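Course Handout 2: Looking at the Skillow Towel Kit
Instructor: Beathag Lennox

Welcome back, everyone! We spend today on the Skillow, which Kandthorpe offers to laundries and schools as a starter kit for cloth handling, and I do hope you've skimmed the manual — even the dull bits on mounting. Towels are harder than boxes, as you'll soon find, and thick hems most of all.

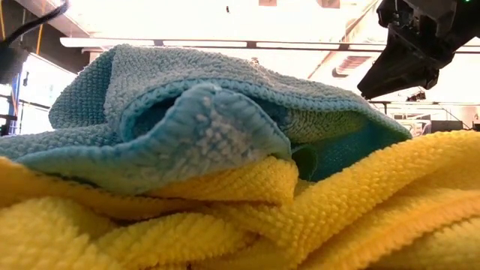 How long is the kit loan?
Each group keeps its kit for 70 days, and Sipho Naidoo can add more time if you ask him kindly.

Please bring your notes on grasp points, and read page 120 before the lab.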